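January 3, 2022

First trading day of the year and I was up before the alarm, which never happens in January. Coffee, toast, and then straight to the gold chart like a kid checking the tree again a week after Christmas to see if anything was left under it.

So, a bit of housekeeping before I forget. I ended last year with 74 trades in the notebook. Yes, the paper one, the green one with the coffee ring on the cover. Of those, 62 were gold and the rest were a mess of silver, a couple of goes at copper, and that one natural gas thing in July that I'm still not ready to write about. I made money on the gold. I gave a good piece of it back on everything else. You'd think a person could read that and draw the obvious conclusion, and maybe this year I will!

The plan is the same as the one I scribbled on the back page last week. Gold only until spring. No more than one position open at a time. If I'm down $1,000 in a month I stop, close the laptop and go find something else to do until the next month starts. I've written that rule before (twice, I think) and broken it both times, so this year I've put it on a sticky note on the monitor where I have to look at it.

The other $1,000 is the cash I moved over to Alonden in the fall. I like their platform fine, the charts load fast and the fees are easy to read, but the spread gets silly in the quiet hours and I keep forgetting that until after I've clicked. Distholm is cheaper overnight but the app looks like it was made for a flip phone. I've got both open side by side right now and it's driving me a little crazy. One of them has to go by the end of the month.

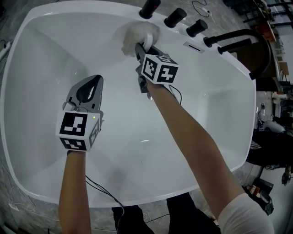
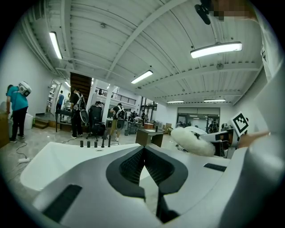 Anyway, I did nothing this morning. I want that on the record because doing nothing is hard for me. Gold had drifted up nicely over the holidays on hardly any volume and I just didn't trust it. Everyone was away, the desks were half empty, and a price that creeps up when the grown-ups are on vacation can drop pretty fast when they get back. Then it did start to slide, and of course my first thought was that I should have been short. Hindsight is a wonderful broker.

What I'm really watching is yields. If they keep pushing up, gold has to carry that on its back, and the dollar gets a lift out of it too. On the other side you've got inflation, which I don't need a report to tell me about, I just need to buy eggs. Those two have been pulling against each other for months and the chart looks like it – up a bit, down a bit, back to the same spot I've drawn a line under so many times the pen has almost gone through the page.

I spent an hour after lunch reading the Gentile letter. I've been paying for it since the summer and I go back and forth. The writing is lovely, very calm, and the guy (or the team, there's never a name on it) seems to have been right on the big turns. But he's very good at being right in a way you can't trade. "Firm over time" was the phrase today. Over how much time? I've got a stop to set!

Tititz was the other thing on my list. It's a small miner, thinly traded, and I had it in the long-term account as my bit of fun. It's been going nowhere and I told myself I'd decide at New Year whether to keep it. I looked at the last update again, looked at how much cash they've burned, and decided to decide later. Not my finest hour. I did at least write down a price where I'd sell without arguing, so that's something.

Late afternoon I nearly bought. Finger on the button and everything. The slide had slowed and there was a little bounce, and I could already hear myself explaining how clever I'd been. Then I looked at the sticky note, got up and went to put the trash out, and when I came back the bounce was gone and so was the itch.

Jobs report is coming up and I don't want to be holding anything into it. Tomorrow I'll redo the spreadsheet, and finally get the December statements out of the Distholm app if it will let me log in.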